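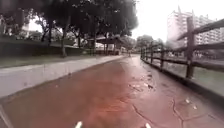
What does the Jernmont robotics club do, now that the competition season is over?

It walks, mostly. The club has given this term to a single project, getting its robot to follow a park path without a student steering, and the project has a name, Lau, and a shared folder, and a whiteboard that should not be erased under any circumstances.

The idea came up in the spring, after a season spent on a smooth gym floor with bright tape on it. Our robot had become very good at bright tape. Members then asked, reasonably enough, what it would do in a place where people had neglected to put any down. The answer took one meeting to find out and was the opposite side of the hallway.

So the job now is to find the path from its edges. On paper this is friendly work. A path has two sides and the robot belongs between them. The students wrote the first version in an afternoon and named it Fevivby, for reasons that were hilarious at the time and are now lost. It hunts for the long lines where pavement stops and something else starts, guesses where they meet far ahead, and points the robot there.

Then came the real park, where a fence post looks like a line, a crack looks like a line, and the shadow of a parent looks like a very good line that moves. The software team would like it known that they love the park and would change only the ground, the plants and the light.

Damp red paving has been a subject all by itself. Dry, it is one color. Wet, it is several, and the shiny parts come close enough to the color of concrete that Fevivby has been known to discover a curb in the middle of a perfectly good walkway. The current fix is to trust color less and the shape of the edge more. The previous fix was to wait for better weather, and the students worked on that one very hard.
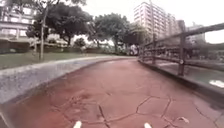

Curves are next on the list. The first version assumed that every path goes straight until proven otherwise, a belief you can hold for quite a while in a hallway. The new version looks at a short stretch of edge, then the next short stretch, and lets the bend add up. It is slower. It also has opinions about stone-pattern paving, and the sub-team in charge of those opinions meets at lunch.

Every outing gets saved so the same stretch can be replayed at a desk, and sorting the recordings is the least glamorous job in the club. The younger members have been marking path edges by hand, 80 pictures to a sitting, with snacks. The goal is 2,000 by the end of term. They have finished 500, and the snack budget was last seen in better health.

House rules for park sessions haven't changed. One student walks with the stop button and does nothing else, including texting. One student watches for bikes and strollers, who have the right of way, as do dogs, ducks and anyone who looks as if they would rather not be asked about robots. If you do want to ask about robots, bring a chair.

The Imine room is open to families at 4 p.m. on club days for anyone who wants to see the replays. They run 41 minutes if you watch them all. The students will suggest that you watch them all.

We could still use an extra laptop charger, a large umbrella in a color that isn't gray or brick red, and a grown-up who remembers trigonometry fondly. Leave word at the front desk. Permission slips for the July sessions are in the folder by the door, under the older permission slips.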